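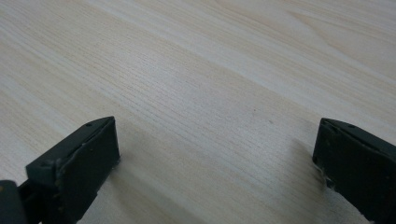
Convocatoria de participantes: estudio clínico sobre férulas nocturnas en personas con bruxismo

Clínica Universitaria Nikolaidis – Unidad de Investigación en Odontología
Referencia de la convocatoria: 3189
Publicado el 20 de febrero de 2026

La Unidad de Investigación en Odontología de la Clínica Universitaria Nikolaidis abre el plazo de inscripción para el estudio Undirier, dedicado al seguimiento de personas adultas con bruxismo del sueño que utilizan férula de descarga. El estudio compara dos diseños de férula rígida de uso nocturno y registra la evolución del desgaste dental, del dolor muscular matutino y de la calidad del descanso referida por cada participante.

La investigadora principal es la doctora Eirini Kyriakidis. La coordinación del trabajo de laboratorio corresponde a Roald Skjelbred, responsable del taller de prótesis Pultis, donde se confeccionarán todas las férulas.

Plazas

Se convocan 180 plazas. Las personas admitidas se asignarán al azar a uno de los dos grupos y no podrán elegir el tipo de férula. Las solicitudes que cumplan los requisitos y excedan el número de plazas pasarán a una lista de reserva, ordenada por fecha de entrada.

Requisitos de participación

Tener entre 18 y 65 años en el momento de la firma del consentimiento.
Presentar diagnóstico previo de bruxismo del sueño o sospecha clínica indicada por un odontólogo.
Conservar al menos 20 dientes naturales.
Disponer de tarjeta sanitaria o seguro médico en vigor.
Poder acudir presencialmente a todas las visitas.

Criterios de exclusión

No podrán participar las personas que se encuentren en tratamiento de ortodoncia activo, las portadoras de prótesis removible, las diagnosticadas de apnea del sueño grave sin tratar ni las que hayan recibido toxina botulínica en los músculos masticatorios durante los seis meses anteriores. Tampoco se admitirán solicitudes de mujeres embarazadas. El equipo investigador podrá excluir a quienes presenten caries o enfermedad periodontal sin tratar, sin perjuicio de que vuelvan a solicitar plaza una vez finalizado el tratamiento, siempre que el plazo siga abierto.

Desarrollo del estudio

La participación comprende cinco visitas. En la primera se realizará una exploración bucodental completa, con fotografías intraorales y escaneado de ambas arcadas. En la segunda se entregará y ajustará la férula. Las tres restantes son de control y tendrán una duración máxima de una hora. La última visita está prevista para el mes de octubre.

Entre visitas, cada participante deberá usar la férula todas las noches y cumplimentar un cuestionario semanal por vía electrónica. Quienes no dispongan de conexión a internet podrán solicitarlo en papel.

Compensación

Las visitas, las pruebas y la férula no tienen coste alguno para el participante, que conservará la férula al término del estudio. Se abonará además una compensación de 300 euros en concepto de desplazamientos y tiempo dedicado, mediante transferencia y en un único pago posterior a la última visita. En caso de retirada anticipada se abonará la parte proporcional a las visitas realizadas.

Consentimiento y protección de datos

La participación es voluntaria y puede interrumpirse en cualquier momento, sin necesidad de justificación y sin consecuencias para la atención que la persona reciba en la clínica. Los datos se tratarán de forma seudonimizada y se utilizarán exclusivamente para los fines descritos en la hoja de información, que se entregará antes de la firma del consentimiento.

Presentación de solicitudes

El formulario de inscripción puede recogerse en el mostrador de admisión del edificio Bonton, planta baja, o solicitarse por teléfono en la extensión 2963, en horario de 9:00 a 14:00. Deberá acompañarse de copia del documento de identidad y, en su caso, del informe odontológico.

Las solicitudes incompletas dispondrán de diez días hábiles para su subsanación. La admisión se comunicará por escrito, junto con la cita para la primera visita.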